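Sorting a junk table in an afternoon – quick version

Done in a hurry, will tidy this page up in November. It works for a craft table, a kitchen drawer tipped out, the bench in the shed, whatever you've got that's gone over to small bits.

## What you need

- a flat table, cleared of anything you eat off
- two or three open boxes or bins (see-through is best)
- a lamp you can point
- a damp cloth
- a bag for rubbish

No need to buy anything fancy. I got a set of bins from Cartwright in Cluvilbridge and they're fine, but old takeaway tubs do the same job. Ice cream tubs too, if you don't mind not seeing in.

## 1. Tip it all out

Everything. Don't pick through the drawer while it's still a drawer, you'll just shuffle it about. Spread the lot over the middle and the near half of the table so nothing sits on top of anything else. Bins go at the back, open and empty, before you start. Lamp in a back corner, shade pointing down.

If it won't all fit, do half. Mine never fits first time.

## 2. Pull out the tape first

Tape is the easy win. It's big, it's round, it rolls off the table when you're not looking. Lay the rolls flat. Check the end of each one – if you can't find it, run a thumbnail round slowly and fold the end over on itself once you've got it. Anything gone brown and sticky at the sides, bin it. 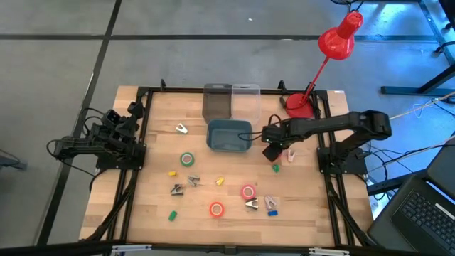
*Bins at the back, tape still out on the wood.*

Coloured tape gets its own bin if you've a few rolls. Clear tape and parcel tape can share. Don't stack them more than two high or you'll be digging again by next week.

## 3. One bin, one kind of thing

Pick what each bin is for and say it out loud if it helps. Mine go:

1. Tape and anything sticky
2. Things that write or cut
3. Dont know yet

The third one matters. Without it you stop dead every time you pick up a mystery bit of plastic. Chuck it in, carry on.

I use the see-through ones for small stuff and a solid colour for the don't know yet bin, so I can spot it from across the room and feel guilty.

## 4. Work from one side

Left to right, or right to left if you're left handed. Pick up, decide, drop. No reading old receipts. No testing every pen – do the pens at the end, all together, on the back of an envelope.

Had 57 pens last time. Kept nine.

## 5. The don't know bin

Ten minutes, no more. Spare screws in a jar, keys on a hook, odd lids out. Batteries go to the shop collection box, not the bag. Whatever's left goes in an envelope with the date on it.

## 6. Wipe and put back

Damp cloth along the grain if the top's wood, then dry it straight off. Watch the corners, crumbs get everywhere. Let the table air before teh bins go back on.

Labels if you like. I use the Jitik paper ones, they peel off clean. Masking tape and a marker is fine too.

Drawers next, when I get round to it.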